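Flasley Baby Name Index – Frequently Asked Questions

Last updated 7 December 2021

What is the Flasley Baby Name Index?

The Index is a searchable record of names that actors, musicians, athletes and television personalities have given their children. It lists the name, its spelling, the date it was made public and the source of the announcement. It does not rate names or predict trends.

How many entries are there?

The Index holds 2,000 entries. Of these, 341 are marked "provisional", meaning that the name has been reported but has not been confirmed by a parent or a representative.

What counts as confirmation?

One of the following is accepted:

A statement by a parent in an interview, broadcast or signed article.
A post on an account known to belong to a parent.
A written statement from a publicist or agent.
A public birth record, where the law allows it to be viewed.

Quotes from "a friend of the couple" or "a source close to the family" are not accepted. A name supported only by quotes of this kind stays provisional.

How many reports are needed for a provisional entry?

The minimum is 2, from outlets with separate owners. Reports that repeat the same original story are treated as one report.

Why does an entry show more than one spelling?

Early reports are often based on speech, and the spelling is guessed. The confirmed spelling is shown first. Earlier spellings remain attached to the entry so that a search on the old form still works. Accents and hyphens are ignored by the search box but kept in the display.

Are middle names included?

Yes, if the parent has made them public. Middle names are held in their own field and are not searched by default. To include them, open Search Options and select "All given names". 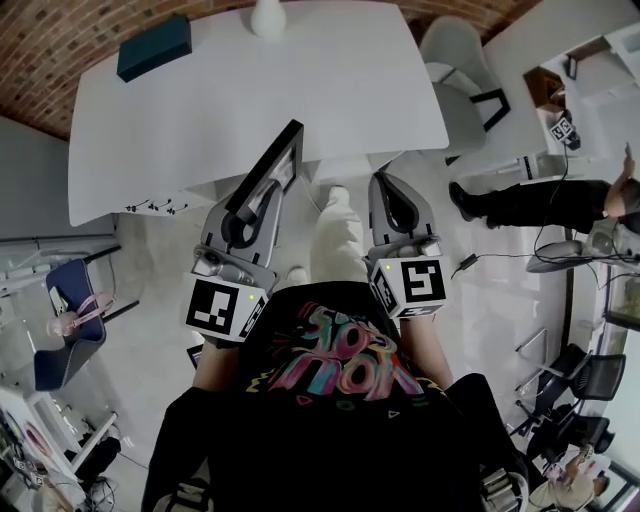
Can I search by the meaning of a name?

Meaning searches are available for names whose origin is listed in the Astance name dictionary, which we use under license. Coined names have no dictionary entry and will not appear in the results. For these, use the Inspiration field, which records what the parents said about their choice. It takes simple subject words: a parent who credits a wall of lettering like the pink, teal, yellow and purple graffiti print on that black T-shirt would be filed under "street art", and one who credits a song under "music". The field is left blank if no reason was given.

Do you publish photographs of the children?

No. The Index does not publish or link to photographs of anyone under 18. Home addresses, schools and hospitals are also left out.

What happens if the parents change the name?

The new name becomes the main entry. The former name is kept as a cross-reference – unless the family asks for it to be removed, in which case it is deleted from the public site.

How do I report an error?

Use the "Report" link on the entry page and give the address of a source. Corrections are reviewed by the records editor, Petronella Chauke. Reports without a source are closed with no reply.

Can I reuse the data?

Short extracts may be quoted with credit to Flasley. Bulk downloads require a written license. Requests should state the intended use and the fields needed.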